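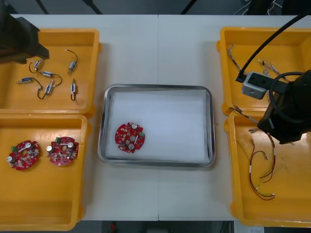
## 4. Setting up the sorting table

Read this section before you unpack the label printer. The Flomero kit can be used on any flat table, but the labels, the bin list and the software all assume that each bin keeps its place. If you plan to move bins later, see "Changing the layout" below.

**Before you start**

You need the bin list from section 3, a damp cloth, a dry cloth and the roll of blank labels (50 per roll).

1. Wipe the table and let it dry. Labels do not hold on a dusty surface.
2. If the table is made of two panels, check that the join is level. Run a hand across it. Adjust the feet on the lower side until you cannot feel a step.
3. Put the bins out on both sides and keep the middle for the tray. Small parts with leads go in shallow bins, where the wires can be lifted apart.
4. Leave 5 inches between each bin and the tray.
5. Write the position of each bin on the bin list. Use L for left and R for right, then a number counted from the back.

> **Note:** Bin color has no meaning in the software. Use whatever you have.

### Printing the labels

1. Switch on the printer and wait for the steady green light.
2. Open **Layout > Labels** and enter the positions from your bin list.
3. Print one label first. Check that the text is straight and the code is dark all the way across.
4. Print the rest. Stick each one to the table in front of its bin – a label on the bin itself will travel when the bin does.
5. Scan every label once. If the screen shows error 23, the code was read but the position is not on the list. Go back to step 2 and check the spelling.

> **Caution:** Unplug the printer before you clear a jam. The print head stays hot after the light goes out.

### Changing the layout

Open **Layout > Edit** and enter the setup code, 1642. Move the positions on the screen first, then move the bins, then print new labels. Peel off the old ones the same day. Two labels with the same position will both scan, and the stock count will be wrong until one is removed.

Parts that come tangled should be separated before they are counted. Lift them by the body and work the loops free with the other hand. Do not pull on the leads.

Layout changes are saved under the name of the person signed in. To undo one, open **Layout > History**, pick the earlier version and press **Restore**. Labels are not reprinted automatically.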